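## 4.3 Does the wording of an instruction change how a tool is used?

The claim that people handle a tool better when the instruction names the goal ("flatten the edge") than when it names the movement ("strike downward") is repeated in most handbooks on craft teaching. We are less sure of it than the handbooks are. The studies usually cited in its support are small, and they compare groups taught by different teachers. The largest gap in that literature comes from the Gralholm workshops, where the goal-worded group also had longer sessions. Van Hecke notes the difference in session length and then leaves it out of the analysis. We do not see how the result can be read without it.

Our own data do not settle the matter either. We collected 362 written answers from adults enrolled in evening woodworking classes at Druvodholm. Each person read a short instruction, looked at a still picture of a tool, and wrote down what they would do first. Half of the instructions were goal-worded and half were movement-worded. Answers were scored by two readers who did not know which version had been used. After we removed blank and unreadable sheets, 300 answers remained, and all of the comparisons below use that smaller set.

On the face of it, goal wording did well. People who read it wrote longer answers and were more likely to mention the workpiece. But length is a poor measure of understanding, and mentioning the workpiece is close to what the goal-worded instruction already says. A reader who simply copies "flatten the edge" gets credit for naming the edge. When we dropped answers that reused three or more words from the instruction, the difference between the two versions shrank to a size we would not want to defend in front of a class.

Experience mattered more. Students past their first term tended to describe grip and stance whichever version they had been given, and several ignored the instruction altogether. One wrote that she would "check the head is tight, then see." Under our scoring rules that answer earned nothing, although an instructor would probably have been pleased with it. Lotte Van den Broek, who scored half of the sheets, argued at the time for a separate code for checks made before starting work. We turned this down to keep our scheme comparable with the Isia scheme, and we now think she was right.

The picture prompts raise a second problem. They were meant to be neutral, but a still picture always suggests something about how a tool is held and where it is going. Figure 6 shows the prompt used with the mallet items.

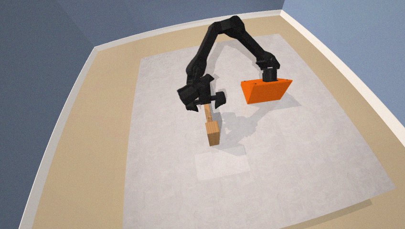 **Figure 6.** Picture prompt for the mallet items (computer rendering). The wooden mallet is held above the floor surface.

Answers to the mallet items were shorter than answers to the chisel items under both wordings. It would be easy to put this down to the tool, and earlier work has made that move with less evidence. We hold back for a plain reason: tool and picture were never varied separately, so the design cannot tell them apart. A version in which each tool appears in several pictures would be cheap to run. We planned one for March and did not get enough sign-ups.

A smaller check was possible. We asked 15 students to answer the mallet items again with no picture at all, and 10 of them gave the same first step as before. This could mean that the pictures did little, or that people remembered what they had written - the gap between the two sessions was short. We report the number for completeness and draw nothing from it.

What is left is a modest result. Goal wording changes what people write down, at least when they have just read it. Whether it changes what they do at the bench is a separate question, and written answers are the wrong tool for it. Section 4.4 turns to the observation notes, which have troubles of their own.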